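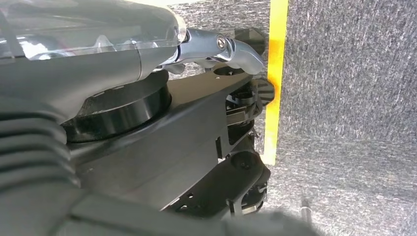

4.2 Reading habits and the wish to travel

In the second part of the study we asked whether people who read travel books for pleasure also travel more. Earlier work does not agree on this point. Pimentel and Magalhães found that readers of travel writing made more trips in the year after the survey, but Contreras saw no such effect when income was held equal. We therefore compared readers within the same income group only.

The participants were members of 16 public library branches in the towns of Rinberg and Petley. Each of them kept a reading diary from October on and wrote down the title, the time of day and the place where the reading was done. In total 2,000 diary pages were collected and coded by two readers, who worked separately. Where the codes were different, Elaine Sampaio made the final decision.

Most of the reading was done at home in the evening, and this was the case for novels as well as for travel books. The diaries also show something we did not expect: many participants read a travel book after the trip and not before it. One woman from Petley wrote that she "wanted to stay there a little longer" — she had come home the week before. Such entries were found in all income groups, but more often with older readers.

Figure 2. General view of the floor area, with yellow tape squares on the carpet. 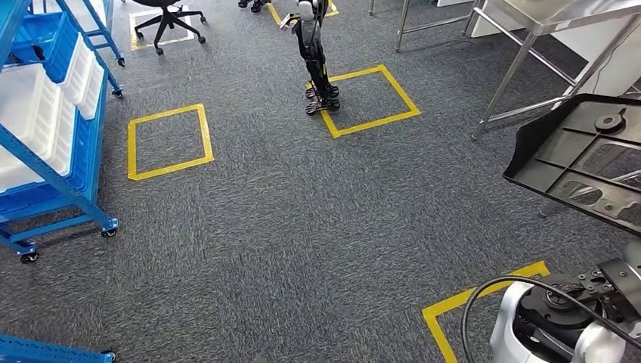

4.3 Limits of the diary method

A diary asks for patience, and not every participant has it. We removed all diaries with fewer than 15 entries, so the results speak mainly for regular readers. Poulain has argued that people read more while they keep a diary, and we can not exclude this. The Strachan reading scale, which we gave at the beginning and again at the end, showed a small rise in both towns. We did not correct for it, but the numbers in Section 4.2 should be read with some care.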